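**Extending table: leave it open or close it every evening?**

**mirnau_kitchen** · 2023-11-03

Hello all. We moved to a smaller flat in Pickering and bought a used extending table. My husband wants to keep it always at full length. I prefer to close it after dinner, so that we can walk to the balcony without turning sideways. He says that the rails wear out from so much use. Is he right? The table is 11 years old, according to the seller.

**oldglue**

He is wrong, sorry. Rails are made to slide. I have repaired tables for 40 years and the ones which come to me stuck are the ones that were never moved. Put a little candle wax on the runners in April and again before winter.

**Prulus50**

> the ones which come to me stuck are the ones that were never moved

I don't agree with this. Ours is from Kirneck and we closed it daily. After 4 years one side went lower than the other, and a pea can now roll from my plate to my daughter's. The shop wanted almost 50 pounds only to look at it.

**oldglue**

Then you pulled it from one corner. Two people, one at each end, or one person in the middle with both hands. Also check the screws under the top, it costs nothing.

**Prulus50**

I live alone in the week, so two people is not so easy. But I will look at the screws.

**mirnau_kitchen**

Thank you both. I looked underneath and two screws were indeed loose, I could turn them with my fingers. My husband is now less sure of his theory, but he still wants the long table for his newspapers. For the moment we agreed to close it only when guests need to pass to the balcony. I will buy a candle tomorrow, and please tell me if the colour of the wax matters on light wood.

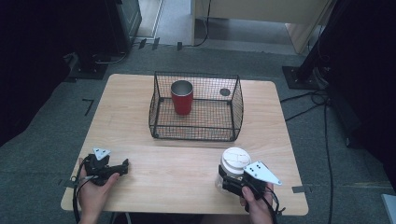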